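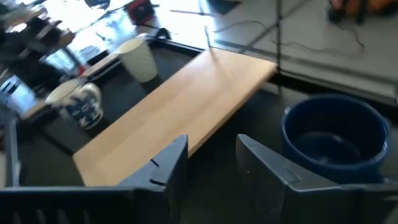
Wrist camera, board between the fingers

Teleop or hand guiding for placing mugs on a board?
Forum: Teaching and demonstration

margaux_m wrote:
Hello everybody. I work on the Mabula project in Berkgate and I would like to have your opinion before we record the big set in August. The task is simple to explain. There are mugs on a black mat, and the arms must take them one after another and put them on a wooden board in the middle of the mat.

Until now we show the task by remote control. The operator moves a pair of small Clakine arms and the big arms follow. We have 200 demonstrations like this. I trained with them in Zuter, and the policy reaches for the mugs very well, but when it must let go of a mug on the board it becomes nervous. It opens a little, closes again, opens again. In 37 trials it did this hesitation in most of them.

My colleague thinks we must throw everything away and guide the arms with our hands. I am not so sure. What would you do?

wimgeerts wrote:
I would guide by hand, without much doubt. With remote control you do not feel the moment when the mug touches the wood. You look at it from the side and you guess. So you wait a bit, you open a bit, you look again. The policy learns exactly this waiting. When I hold the wrist of the arm myself, I feel the contact and I let go at once.

Which views do you give to the policy? If one of them is blocked by something, this can also make it hesitate.

margaux_m wrote:
Thank you Wim. The policy gets the wrist views and one view from the head, looking down on the table. The side view is recorded but it does not go into the training. I can show what the side view gives, because I had the idea to add it.
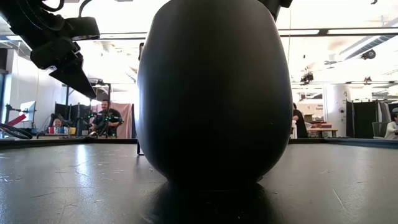 Re: Teleop or hand guiding for placing mugs on a board?

PalesaV wrote:
I would leave the side view out for now. In that one I can't see the board or any mug at all.

About the main question, I do not agree with Wim. When you guide by hand, your own arms and your sleeves are in every picture of the head view. Later, when the policy runs alone, there are no sleeves, and it is confused. We lost 6 weeks of work because of this. You can crop or mask the person, but then you also hide the mugs, and the mugs are what you need.

Also, with two arms you need two persons to guide, or one person with very long arms. With remote control one operator can do both sides.

wimgeerts wrote:
You can replay! This is the part people forget. You guide once with the hands and record only the joint positions. Then you put the mugs back at the same places and the robot repeats the movement alone, and in the replay you record the cameras. No sleeves anywhere. It costs double time, I agree with that.

PalesaV wrote:
Double time, and the mugs must go back to exactly the same places. If a mug is one centimeter wrong, the replay pushes it over and you start again. With a cube this is maybe possible. A mug also has a handle, and the handle must point in the same direction as before. Who wants to do this two hundred times?

dumi_leroux wrote:
Can I ask something more basic? Margaux, how does the operator hold the mug when it goes to the board? By the rim, by the body, always from the same side? And do both arms bring mugs to the board, or only one?

margaux_m wrote:
Good question, and my answer is a bit embarrassing. We did not fix a rule. The operators take the mug in the way that is comfortable for them. One of my operators likes to hold it high and come down slowly at the far end of the board, while the other arm already goes to the next mug. 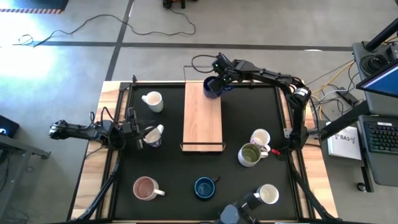
Another operator always finishes with one arm before he touches the other one. Both are in the same 200 demonstrations, and I did not write down who made which. I see now that this was not clever. Also, the mugs are in different colors, and I never decided the order in which they go up.

dumi_leroux wrote:
Then I think neither hand guiding nor remote control is your problem. You have 2 different habits mixed together, and at the moment of release the habits differ the most. One operator pauses because he watches the second arm, the other one does not pause. The policy sees almost the same picture and gets two different answers.

I would do this:
1. Choose one way of holding and one order of the mugs, and write it on paper next to the screen.
2. Keep remote control.
3. Tell the operator to open the gripper completely in one movement when the mug stands on the board, then go back a little, and only then move sideways.
4. Make a small set with one operator and train on it alone before you decide anything about August.

gert_mn wrote:
I agree with Dumisani except for point 1. If you fix the order too strictly, the policy will learn a song by heart. When someone moves the pink mug to where the white one was, it goes to the old place. I would fix the way of holding and the release, but change the places of the mugs between the episodes.

margaux_m wrote:
Gert, I think Dumisani means the order by position, for example always the mug nearest to the board first. For us this would be possible, we move the mugs anyway after each episode. What worries me more is the far end of the board. There the cables of the right arm hang low, near the mugs that are already standing.
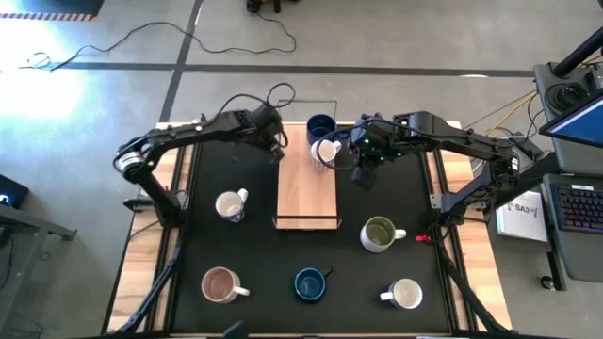
When the operator goes back after the release he has to be careful, and being careful looks the same as hesitating. So maybe I should ask them to fill the near end of the board first and leave the far end out of the small set.

wimgeerts wrote:
Or tie the cables higher. A soft strap at the upper link is enough. Leave enough slack so that the wrist can turn, otherwise you will have another topic to open here.

I still think you lose the feeling of contact with the Clakine arms. Did you try to give some sound to the operator when the motor current goes up? It is a poor replacement for the hand, but it helped us.

PalesaV wrote:
The sound is a good idea, we do it also. A short click, not a long tone. With a long tone the operators get tired after an hour and start to turn it off.

margaux_m wrote:
Many thanks to all of you. I will strap the cables tomorrow morning, write the rule for the holding and the release, and make the small set with one operator. The hand guiding stays as plan B (sorry Wim). Gert, can you tell me how much you change the places of the mugs, only a few centimeters or over the whole mat?

gert_mn wrote:
Over the whole mat, but I keep them away from the rail on both sides, where the arm has to fold too much. And turn the handles too. We forgot the handles the first time.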